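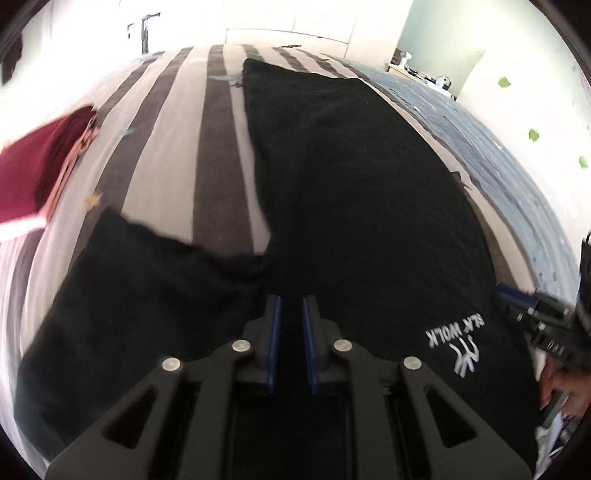 Attachment 1: bed with duvet and both black cushions, added by Thenmozhi Chacko

Ticket: Duvet keeps bunching at the bottom of the cover
Board: Bedding and Laundry, Rirley household help desk
Opened: 9/21/23
Status: Solved (left open for comments)

Thenmozhi Chacko wrote:
Hello all! I love this duvet set, the wide charcoal and off-white stripes make me happy every time I walk in, but the filling will not stay put. By morning it has all slid to the foot end and the top is just two layers of cotton. It's a Grivmont double inside a Parketby cover. I've washed the cover at 40, turned the duvet round and done up every button. I've also tried weighing the top down with the black cushions (the big one is lovely and soft, so no hardship), and that did nothing at all.

Xuân Khương wrote:
Great cushions! Two questions. Are there loops or ties in the inside corners of the cover? And have you measured the duvet against the cover? Parketby doubles come up long on my bed.

Thenmozhi Chacko wrote:
Ooh, good one. Just had my head inside it. No ties anywhere, and the cover is 8 cm longer than the duvet! Width is fine. So it has room to travel, the rascal.

Xuân Khương wrote:
There's your fault then. Try this:
Turn the cover inside out and lay the duvet on top.
Sew a short piece of cotton tape inside each top corner of the cover, and a small loop on the matching corners of the duvet. Tie them with a bow so you can undo it on wash day.
Turn it the right way out, shake hard from the top end, button up.
If you don't fancy sewing, Tomić do duvet clips. I had a set last December and they held well, but I could feel them through the cover.

Thenmozhi Chacko wrote:
Sewing it is! I've got tape left over from an apron. Will report back.

Thenmozhi Chacko wrote:
Update after 7 nights: it works!! The top corners haven't budged. The bottom ones wandered a bit on the second night, so I put ties on those as well and it's been flat as a pancake ever since. Making the bed now takes me around 2 minutes, cushions and all. Thank you so much, Xuân, I'm doing the spare room next.

Xuân Khương wrote:
Brilliant news! Marking as solved. Double knot the loops on the spare one before you wash it, mine came undone in the machine.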